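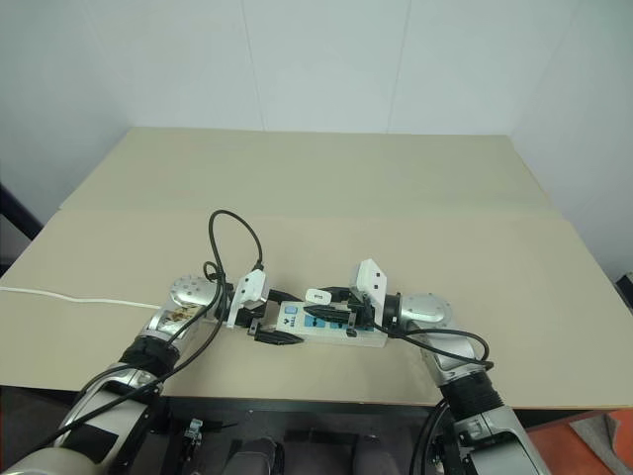 Week 3: Rhythm and the Accompanist

In most classical dance forms the drummer and the dancer learn the same counts, and the student should be able to speak a phrase before trying to dance it. Start with the cycle of 7 beats, grouped 3, 2, 2. Clap on the first beat of each group and say the syllables aloud. Keep the two hands level and let them meet over one spot in front of you, as the two arms do over the white power strip, so that the clap falls in the same place each time. Dörte Lammers taught the cycle this way at Pristham for over 7 years and never let the feet join in until the voice was steady.

The accompanist watches the dancer's shoulders for the change of speed. At double speed the phrase fits twice into one cycle, and the last syllable must still land on beat one.

Reading: Lieselotte Grube, notes on the Virach drummers, part 2.
For next week: learn the short phrase by heart and bring it written out in syllables. Finn Harms will play for the class.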